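The Toaster Has Not Earned Its Counter Space

My brother-in-law Tadeo Quezada spent $158 on a toaster in June. It is a Sturkia, it has 17 browning settings, and he uses one of them. When I asked about the other 16 he told me they were for bagels.

I have nothing against toast. I eat it most mornings. What I doubt is the idea that a slice of bread calls for its own appliance, plugged in all day and shedding crumbs into a tray that gets emptied when you move out. A skillet does the job in a few minutes. So does the broiler, if you stand there and watch it.

The defenders always bring up sandwiches. Fine – let's talk about sandwiches. Lettuce, something from a squeeze bottle, a plate, two slices of bread. Only the bread ever gets a machine.

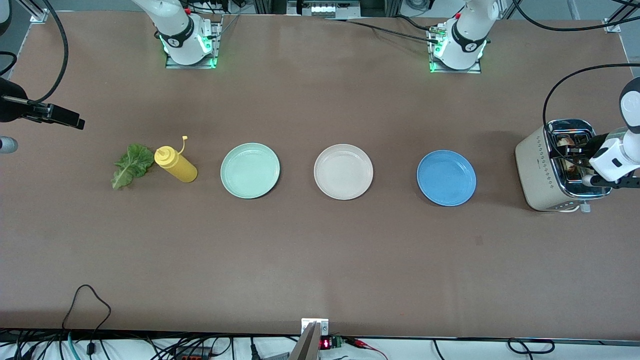
Toast in a two-slot model, with lettuce, a squeeze bottle and three plates on the table.

My friend Javiera Rivadeneira says I'm being a crank, and that her old Hemer cost $28 and has never let her down. I believe her. I also know she keeps it in a cabinet and hauls it out on Saturday, which sounds to me like somebody who wants the counter back. Mine went to a neighbor last winter and I haven't gone looking for a replacement.

The chrome doesn't win me over either. It looks great in the store, and at home it collects fingerprints and shows you your own face before coffee. If you must own one, buy the cheap kind with two slots and a dial, and spend the difference on better bread.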